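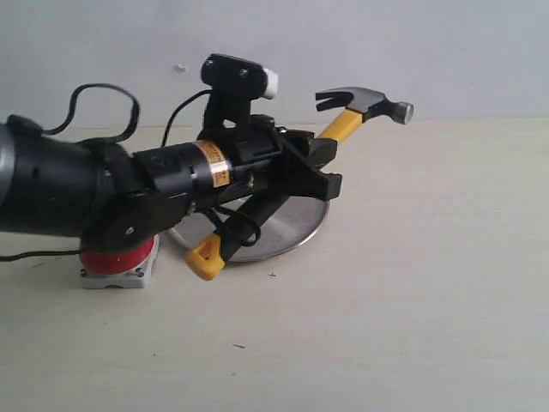 How long does it take for my questions about a new service rifle to get an answer?
Most letters get a reply within 32 days, and we do read every one of them, even the long ones (we are fond of the long ones!). If you wrote to us about the Sterkeo carbine trials, please give us a little longer, as that mailbag has been a big one and Nantana Rungrueang answers all of it herself.

What is the Sterkeo carbine, in plain words?
It is a light shoulder arm that Clerkley has put forward to take the place of the older rifles still carried by garrison troops at Brarnport. It comes with a folding stock, a short rail on top for a sight, and controls that can be worked from either side, so our left-handed readers can stop writing in to ask. We went over it at length in the spring and will happily go over it again whenever there is something new to tell.

Why change rifles at all if the old ones still shoot?
We hear this one a lot, and it's a fair thing to ask. An old rifle in good hands will do fine work for a long time, but spare parts get scarce, armorers retire, and the sights that soldiers use now were never meant to sit on a receiver from their grandfathers' day. There comes a point when keeping the old ones going costs more than buying new - people argue over just when that point comes, and our letters page is full of them doing it.

Will the new carbine use the same ammunition?
Yes, for the first batch anyway. Clerkley has talked about a second barrel for a heavier round, and Surachet Noiphan wrote a very good piece on what that would mean for the weight a soldier has to carry on a long march. We'd point you there before we tried to sum it up, as he has a real gift for making pounds and ounces interesting.

How many are being bought?
The first order is for 259 carbines, with 3 magazines packed with each one. A further 100 may follow after the cold weather trials at Phuthong, though nothing has been signed and we would rather not guess.
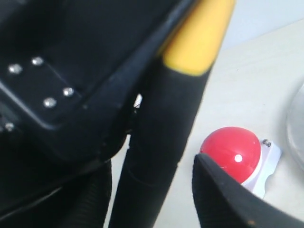

Issue 32, page 3

Can I visit the trials?
Sadly not, the range at Phuthong is closed to the public while live firing is going on. There is an open day planned for August, and Shagufta Ghumman will be there for us with a table and a stack of back issues, so do stop and say hello if you get the chance to go.

Can civilians buy one?
Clerkley hasn't offered a civilian version and didn't want to be drawn on it when we asked. If that changes we'll say so on the front page, in large type.

I served with the old rifle. Would you like my story?
Oh, very much so! Ayman Darwish puts together our readers' memories column and he is always glad of more. Don't worry about spelling or about getting it all in the right order - just tell it the way you'd tell a friend. Old photographs are welcome too, but please send copies and keep the originals safe at home.

Who do I write to about a mistake?
Kulap Yensuk looks after corrections. Tell her the issue and the page, and what you think it ought to say.

Last updated 15 Jul 2020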